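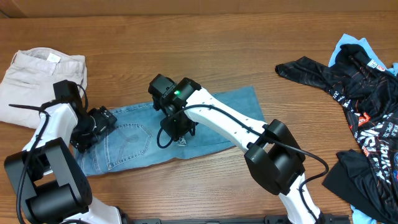
4.2 Choosing where to grab

I'll admit that I started this part of the work thinking the grasp planner would be the easy bit. We already had a decent one from the towel experiments, called Asby, and my plan was to point it at trousers and go and have lunch. Towels are kind to a planner, though. They have four corners and an edge you can follow with your eyes half shut, and a pair of jeans in a heap has pockets, seams, folds over folds, and a waistband that could be nearly anywhere.

Asby takes the view from the head camera, splits the cloth from the table, and scores 2,000 candidate grasp points on the cloth. Each score is made up of two parts: how likely the fingers are to close on a single layer, and how useful that point would be for the next move. The old version multiplied the two. This was a mistake (mine!), as one poor guess about layers could sink an otherwise lovely grasp, so we now add them with a weight that shifts as the garment gets flatter.

The other change is that the two arms no longer have to move together. In the towel work they were planned as a pair, and if one arm had no good target the whole step was thrown away. Now each arm gets its own target, and "stay open and wait" is a perfectly good answer for either of them.

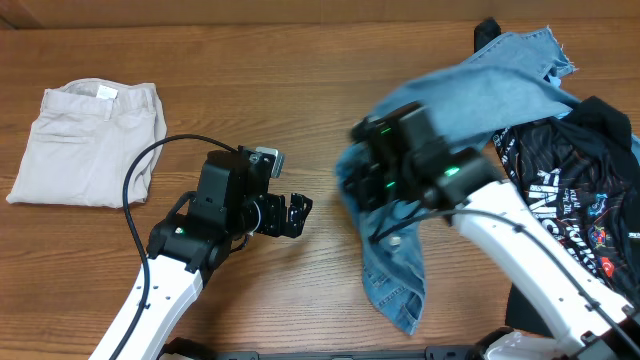

Figure 4. One gripper holding denim on the pile, with the other open over the table.

Waiting sounds dull but it made the planner much calmer. Before, the idle arm would be sent off to some half-decent point simply to have something to do, and it would drag a sleeve along with it. We put in a small cost for closing the fingers at all, then spent most of July fiddling with the size of it. Too low and the arms fidget, too high and they hover for ages over a perfectly good hem.

4.3 Closing the last few centimetres

The head camera is fine for deciding which garment and which end of it. It's hopeless for the final approach, when the wrist blocks most of what you'd like to look at. So once an arm is near its target we hand over to Pillay, our local controller, which only looks through the wrist camera and only cares about one thing, the line where cloth stops and table starts.

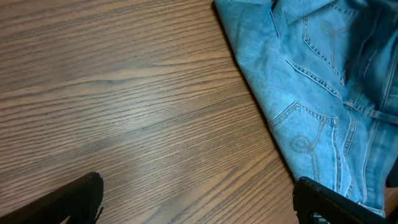

I had worried a lot about wood grain. Long dark lines all running the same way look awfully like a seam to an edge detector, and a shiny patch on the table makes it worse by washing some of them out. What helped was to stop asking for edges and ask for regions instead: cloth, table, finger, don't know. The boundary between the first two is then whatever it is, and the controller steers one finger to each side of it. If "don't know" covers too much of the gap between the fingers, the arm backs off and asks Asby for another point.

We ran 59 trials on mixed piles with this set-up. I won't go through them here as the full logs are in the appendix, but the failures fall into two fairly clear groups, and the second is the one I find more interesting.

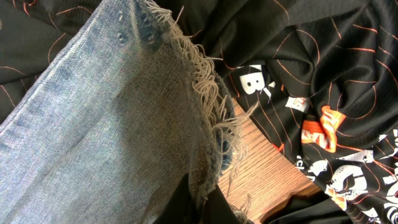
Fusstead Cloth Handling Group, Stidgate
Mar 12, 2022

The first group is printed fabric. Thin bright lines and big lettering on a dark shirt get chopped into little regions, and Pillay sees a boundary where there's only ink. More training images should sort that out. The second is fraying. Loose pale threads have no tidy border, they lie across the table and the neighbouring garment alike, and our labels forced every pixel to be one thing or another. For now we shrink the cloth region slightly wherever the boundary looks ragged, so the fingers aim at solid weave. A soft label for threads is next on my list.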